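**Ticket 224 – Duplicate and merged person records in the legislators index**

Status: Open, partial fix applied
Component: Name authority / biographical database
Reported by: Daniyal Shaikh
Assigned to: Raphaël Barbier
Environment: Jivotholm catalog, staging and production

**Summary**

Searching the biographical index for members who sat in more than one assembly returns either two records for the same man or one record combining two men. Both faults appeared after the last import from the Vatia transcription files. Records entered by hand before the import are not affected.

**Steps to reproduce**

1. Open the index and filter by "Provincial legislature, before 1900."
2. Sort by surname, then by first term start.
3. Compare any entry with a break in service against the scanned biography card.

Expected: one record per person, with each term listed as a separate line.
Result: where the break is longer than a single session, the second run of terms becomes a new person with no birth date and no parents.

**Log**

**Shaikh, 9:40 a.m.** First noticed on a farmer and grain dealer who sat for one rural district, lost it, and came back for the neighboring one. The card treats him as one man. The index has him twice, and the second copy has no link to his homestead file. Exported the full list of records with terms but no birth date. Count is 141. Not all of these are wrong. A fair number of early members have no recorded birth date on the card either.

**Barbier, 10:25 a.m.** Confirmed on staging. The import builds its match key from surname, first initial and district. If the district changes, the key changes and a new person is created. District boundaries were redrawn more than once in the period we cover, so this will hit members who never moved and only had their seat renamed.

**Barbier, 11:10 a.m.** Changed the key on staging to surname, full given names and birth year. Reran the import on the sample file. The split records are gone, but the change makes the other fault worse. A father and son with the same given names were joined into one person with a term of service starting before the son was born. The birth year on the father's card is blank, and the script treats a blank as a match with anything.

**Shaikh, 11:30 a.m.** Please do not push that to production. The father and son pair is cited in the Wada county history pages and the links are public.

**Barbier, 11:45 a.m.** Understood. Production is untouched. Blank birth year now counts as no match, and the pair goes to a review list for a person to decide.
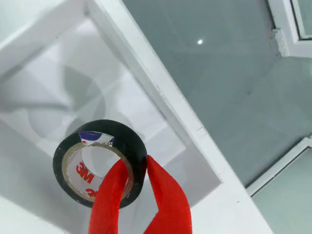

**Barbier, 1:20 p.m.** Second run on staging is finished. Split records with a known birth year now join correctly. Those without one land in review with both district names shown side by side. I also found that the card text "MLA" and "M.L.A." were being stored as different offices, which broke the sort by term. Normalized on input. The original wording is kept in the source note field.

**Shaikh, 2:05 p.m.** Checked a run of cards under B through D against staging. Two problems remain:

- Where a card gives only "two years later" or "the following spring" for a move, the import writes the year of the previous event. It should leave the date empty and keep the phrase.
- Spouses' maiden names are dropped if they follow a comma. This affects the family links but not the terms.

**Barbier, 2:50 p.m.** The first is a parser default and easy to turn off. The second is in the Briverent export tool, before the file reaches us. I have written to their support desk with a sample line from the file – no answer yet. As a workaround, the names can be pasted into the family field by hand and will survive a reimport if the record is locked first.

**Workaround for cataloging staff**

Do not merge records in production. The merge tool discards the older record number, and outside citations to it will fail. Add a "see also" link between the two entries and tag both `review-split`.

**Remaining work**

- [x] New match key on staging
- [x] Blank birth year no longer matches
- [x] Office abbreviations normalized
- [ ] Relative dates kept as text
- [ ] Maiden names after a comma (waiting on vendor)
- [ ] Production import, scheduled for Wednesday after the overnight backup, if Shaikh signs off on the review list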